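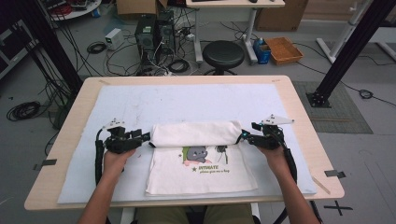
Folding a T-shirt with a pair of Trilari hand-held grippers.

Trilari Hand-Held Gripper Kit: Frequently Asked Questions

Last updated 20 October 2018

General

What is in the kit?
Two grippers (left and right), two cables, one set of spare pads, a hex key and a license for the Testa recording software. The padded table mat is sold separately. A computer is not included.

Do I need a robot arm to use it?
No. The operator holds one gripper in each hand and performs the task directly. Recordings can be replayed later on any arm that accepts the Tolen mounting flange.

Is there a wireless version?
No. Both grippers are wired for power and data. Leave enough slack for the operator to reach the far side of the table, and keep the cables off the work surface.

Which tasks is it suited to?
Folding, sorting, packing and light assembly. It is not rated for liquids, food or anything above 60 degrees Celsius.

Working with cloth

Can the standard pads pick up a single layer of fabric?
Usually, if there is a fold or ridge to grip. Bring the pads down on either side of the ridge, keep them parallel to it, and close slowly until the gap is a narrow slit. 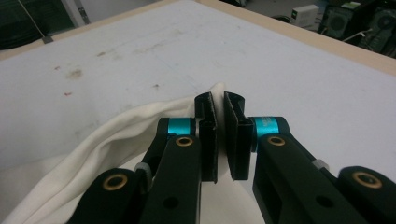
If the fabric slips out, open fully and start again from a higher point on the fold. Squeezing harder does not help and shortens pad life. Cloth lying completely flat is harder. Work from a hem or an outer edge, where there is more material to hold.

Does printing on a garment affect the grip?
Heavy prints are stiffer than the surrounding knit and tend to spring back. Grip beside the print where the fold allows it.

What table surface do you recommend?
A firm mat in a pale, plain color. Bare tabletops work, but the pad tips can skid on hard varnish. Marks on the mat do not affect operation.

Should the operator sit or stand?
Either. Seated operators tire less on long sessions. Set the table height so that the forearms are close to level when the jaws touch the mat.

Maintenance

How often should pads be replaced?
Inspect them after every 11 hours of use. Light fraying along the edges is normal and can be trimmed with scissors. Replace both pads on a gripper together if the gripping face is torn or has started to lift.

Do the bushings need oil?
No. The pivots run dry. Oil collects lint, especially during cloth work. Wipe the linkages with a dry brush and check that both fingers move freely through their full travel.

One finger closes before the other. Is this a fault?
Check first for thread caught between the linkage plates. If the fingers are still uneven after cleaning, run the centering routine in Testa. If the routine stops with code 83, return the gripper for service.

Ordering and service

How long does delivery take?
Kits ship within 21 days of payment. Spare pads are normally in stock.

Who handles repairs?
Badawi handles all warranty and paid repairs. Send the gripper with its cable attached and include the serial number. Do not send the mat or the computer.

Can I buy a single gripper?
Yes, left or right. A replacement gripper must be paired again in Testa before the first recording.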